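吊るす収納のメモ、穴を開けないやつだけ

時間ないのでざっと。前に書いた「床に置かない」の続き。10月の模様替えで試したぶんです。

まずバー。
突っ張り棒でもアルミの角パイプでもいいけど、横に1本通すと全部そこから始まる。高さは肩より少し下。目の高さにすると見た目はいいが、かごの中が見えない。うちは最初それで失敗、やり直し。

かごの選び方。
浅くて長いもの。深いと下に何か沈む。去年の電池が出てきた。
メッシュが細かいほうが小物の足が引っかからない。粗いのを使うなら底に厚紙を1枚。牛乳パックを開いたのでも可。
Nyårdの浅型、いや綴り違う、Nygårdの浅型を3個買って、残ったのは1個だけ。あとの2個は引き出しの中の仕切りになりました。それはそれで便利。

重さ。
かごに入れるのは全部で500gまでと決めてる。キッチンばかりに載せて、超えたら何か出す。もっと載るんだろうけど、たわんでくると気になって仕方ないので。
スプレーボトルは入れない。満タンで400gくるのがあった。それだけでほぼ終わり。

S字フック。
かごを外すたびにフックまで落ちるやつ、あれは片側だけペンチで軽くつぶす。バー側をつぶして、かご側は開けたまま。つぶしすぎると入らなくなるから、少しずつ。
洗面所のは小さいフックのほうがいい。大きいとかごが揺れれる。

細かいものの置き場。
床や棚板に直接置くものは、浅いトレーに一回入れてから。持ち手の穴があるトレーだと掃除のときに片手でどかせる。ドライバーとかヘラとか、細長いのはトレーの長辺に沿わせて置く。斜めに置くとその上に何か載せたくなる(自分だけ?)。
スポンジは必ず吊るすか立てる。平置きは裏がぬめる。
温湿度計は棚の奥じゃなくて手前。奥だと読まない。読まないなら無いのと同じ。

ラベル。
貼らない派になりました。Paltiaの白いラベル、11枚貼って全部はがした。中身が入れ替わるのに字はそのまま。メッシュなら見えるし。
はがした跡のべたつきは、ハンドクリームを塗って5分、拭く。これは効いた。

コメントでもらった質問、まとめて。
Ebbe Ekströmさん、浴室は試してません。湿気の多い所で金属のかごはさびが心配なので、樹脂かステンレスかなと。
Canan Keskinさん、粘着フックとの併用は軽いものだけなら。壁紙の上には貼らないほうが無難。前の家でやぶいた。

最後、結束バンド。
ねじ穴のないラックを柱やレールにつけたい時はこれがいちばん早い。コツは本数より位置で、真ん中に1本だけだと下がぐらぐら回る。黒いワイヤーのジグザグのフックラック、写真の右の壁のところのが見本で、アルミのレールに白い結束バンドが上の端寄りと下の端寄りに1本ずつ。フックは5つ、先が小さく上を向いてるタイプ。帽子より、ひもの付いたもの向き。バンドの余りはぴょんと出たままだけど、位置が決まるまでは切らないでおくと引っぱって締め直せる。決まったらニッパーで根元から。はさみだと切り口がとがって、袖が引っかかる。色は、目立たせたくないならラックかレールに合わせる。黒いラックに白だとやっぱり目に入るかな。奥の横棒にかかってる白いメッシュのかごは、上で書いた浅くて長い形。小さいフックで下げるだけ、掃除の時は丸ごと外す。 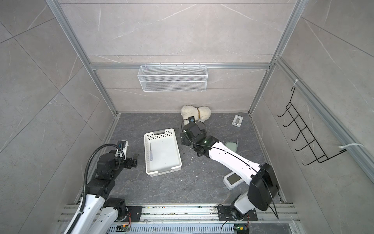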